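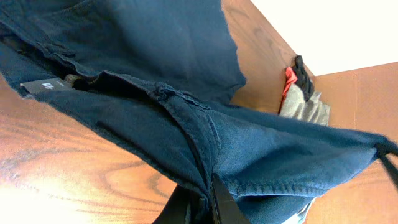

Dark jeans on the wooden table, mid-fold. H&M on the tag, by the look of it, and the first pair of the day.

The Denim Drawer: A Gallery for Doubters

I should say up front that I don't believe in folding systems. I have been told to roll, to file, to stack on edge and to thank my trousers for their service, and in every case the drawer went back to its natural state inside a month. So when the Heltness people started pushing their denim method (in thirds, on a hard surface, pockets in) I was ready to be unimpressed, and for the most part I have been.

The gallery is short. One picture at the top, and the rest of the page is my notes on the denim and the drawer, with a line or two for each, in the order I got to them.

The table
Heltness says a hard, flat surface is essential and a bed is useless. I'll give them that one. A mattress swallows your edges. What they don't mention is that most of us eat at the only hard, flat surface we own, so the folding has to be done before tea or after it, and after it there are crumbs.

The colour
Deep indigo, going dusty blue along the creases and the raised folds. I have read plenty of advice about washing denim inside out in cold water to keep it dark. I do it, and my jeans fade anyway. Perhaps they would fade faster otherwise. I've never run the experiment and I doubt the people giving the advice have either.

The stitching
Double rows of it along the thick seam, and puckers all the way. This is where every folding method comes unstuck. A T-shirt will lie down where you put it. Denim has seams as thick as a pencil in some places and nothing much in others, so the neat rectangle in the instruction booklet turns into a wedge. Mine always lean to the left.

The tag
Sellers love to tell you the label is a guide to how the thing should be cared for. Mostly it tells you where it was bought. I keep a pair of Deschamps that cost a good deal more than anything with a high street tag, and in the drawer they behave exactly the same. They also went at the knee first.

Thirds or halves
The booklet wants thirds. Legs together, seat tucked in to square it off, then up from the hem in 2 folds. I tried it against my mother's way, which is in half and in half again and get on with your life. Thirds stands up on its edge a bit better. Halves takes no thought and can be done while talking to someone. I know which one I'll be using in winter.

The drawer
It's a Rasitz, the wide one, 41 centimetres front to back according to my tape measure and rather more according to the catalogue. Folded in thirds, 6 pairs fit upright with a jumper wedged at the end to stop them toppling. The booklet doesn't mention the jumper. I suspect there is a jumper, or something like it, behind the neat row in every storage catalogue ever printed.

The dividers
Lutine make a set of grey felt dividers for this purpose and I bought them in March, against my better judgement. They came in a pack of 5. The drawer takes 2. The others are now holding up cookbooks, a job they do well enough – better than they held up the jeans, if I'm fair about it.

The belts
Leave them out. Every pair I've ever put away with the belt still threaded has come out with a bend in the belt and a lump in the fold. Heltness and I agree on this, so enjoy it while it lasts.

The pockets
Check them. This isn't a method, it's just sense, and I still found a bus ticket and a hair tie that had both been through the wash.

A month on
The drawer is tidier than it was. I'd put most of that down to getting rid of the pairs that no longer did up, something the booklet covers in one small paragraph near the back. Take out a third of what's in any drawer and it will look organised whether you roll, file or throw it in from the doorway.

The fold itself has slipped a bit. The pairs at the front, the ones that get worn, are back to halves. The ones at the back are still in their crisp thirds and haven't been touched, so I suppose you could call that a success for the system.

Shirts are next, probably once the weather turns. I've been sent a plastic folding board to try and I already don't like the hinge.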